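Inicio > Cuadernos de visita > Jornada de puertas abiertas en Skiserach

Jornada de puertas abiertas en Skiserach: doblar ropa para que otro aprenda

Sep 24, 2019

Llevaba desde abril pidiendo que me dejaran entrar y al final entré como cualquiera, apuntándome en la web a la jornada de puertas abiertas. Skiserach ocupa dos plantas de un edificio de oficinas sin rótulo en la fachada. Llegué con tiempo, me dieron una acreditación con el apellido mal escrito y un café bastante malo.

Conviene decir de entrada que voy a estas cosas con poca fe. He visto demasiados robots domésticos que funcionan durante el vídeo y luego desaparecen del catálogo. Me interesaba Danko, el proyecto de la casa para tareas con ropa y ropa de cama, porque por una vez prometían enseñar el trabajo previo y dejar el producto para otro día.

La charla

Abrió Montserrat Cabello, que dirige Danko. Contó la idea sin adornos: en lugar de programar cómo se dobla una camiseta, se reúnen muchas demostraciones hechas por personas y el sistema aprende a imitarlas. La persona lleva en cada mano una pinza con cámara, hace la tarea y queda guardado lo que vio la cámara y cómo se movió la mano. El robot no hace falta hasta mucho después.

Pregunté cuántas demostraciones necesitan para una sola tarea. Me contestó que depende. Insistí y me dijo que con 70 ya se puede entrenar algo para mirar, aunque nada que ella pondría delante de un cliente. Agradecí la segunda mitad de la respuesta.

Rodrigo Soler, un visitante que venía de una lavandería industrial, preguntó lo que pensábamos varios: si para doblar hay que tener primero a una persona doblando durante horas, dónde está el ahorro. La respuesta fue que ese esfuerzo se paga una vez y se reparte entre todas las máquinas. Suena razonable. También sonaba razonable lo de las impresoras en cada cocina.

Las pinzas

Nos dejaron probarlas en una mesa, por turnos de tres minutos. Pesan más de lo que uno supone y, sobre todo, quitan el tacto. Quien dobla ropa todos los días lo hace con las yemas, buscando el borde de la tela casi sin mirar. Con dos dedos rígidos hay que pensar cada gesto, y yo tardé un turno entero en poner derecha una servilleta. Joris Michiels, el técnico que nos vigilaba, me aseguró que a los 2 días de práctica deja de notarse. Le creo a medias: lo que se graba entonces es a alguien que ha aprendido a doblar como una pinza. Cuando se lo dije respondió que justo eso es lo que quieren, y me dejó sin la réplica que traía preparada.

Lo que más me convenció fue que graban en dormitorios de verdad, con los trastos que haya. En otras visitas me han enseñado habitaciones de atrezo con una sola camiseta sobre una sábana lisa, y así aprende cualquiera. En una de las sesiones que proyectaron, la tarea se hace encima de una colcha llena de caracteres «福» de varios colores, con una tela blanca arrugada delante de los dedos amarillos y otro montón de ropa doblada en la esquina de la cama. Si el sistema distingue la tela blanca del estampado, ya habrá hecho algo.
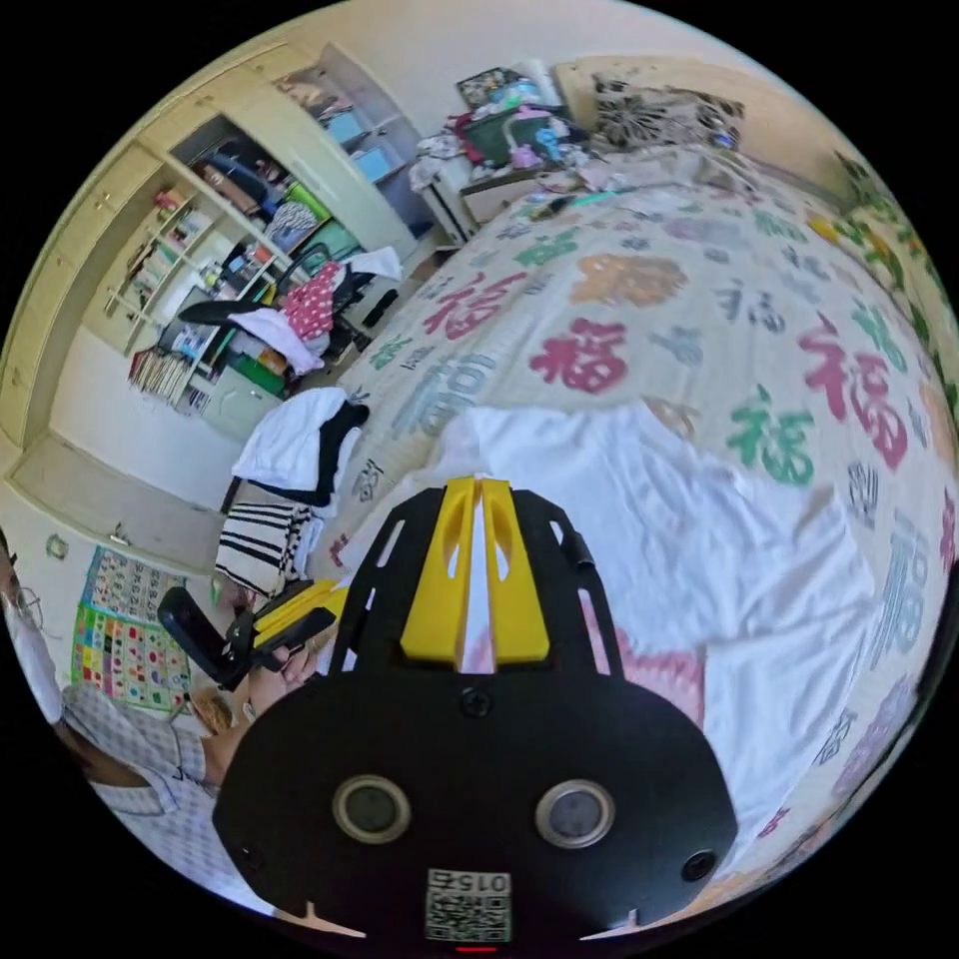

Lo que no me contestaron

Qué pasa con las tomas malas. Noelia Echevarría, que revisa las grabaciones, explicó que se descartan las que terminan mal, y ahí tengo mis dudas – un sistema que solo ha visto dobleces limpios no sabrá qué hacer cuando se le escape una manga. Reconoció que lo están discutiendo y que no hay acuerdo en el equipo.

Tampoco saqué nada en claro sobre la intimidad de las casas. Una cámara en cada mano recoge estanterías, mesillas y lo que haya por medio. Hay un consentimiento firmado, me dijeron. Pedí ver el texto y quedaron en mandármelo. Sigo esperando.

Y falta la prueba principal. De 7 preguntas que apunté, la primera era si veríamos a un robot doblar algo con lo aprendido. No lo vimos. Nos remitieron a una demostración de Borano, el brazo de pruebas, para una próxima jornada sin fecha.

Datos prácticos

La visita es gratuita y se reserva por la web. Las plazas para probar las pinzas se dan en la entrada, por orden de llegada. El aparcamiento del edificio estaba lleno y acabé dejando el coche junto al almacén de Rornent, cruzando la avenida. Si alguien va con preguntas sobre permisos y datos, que las lleve escritas y las entregue en recepción.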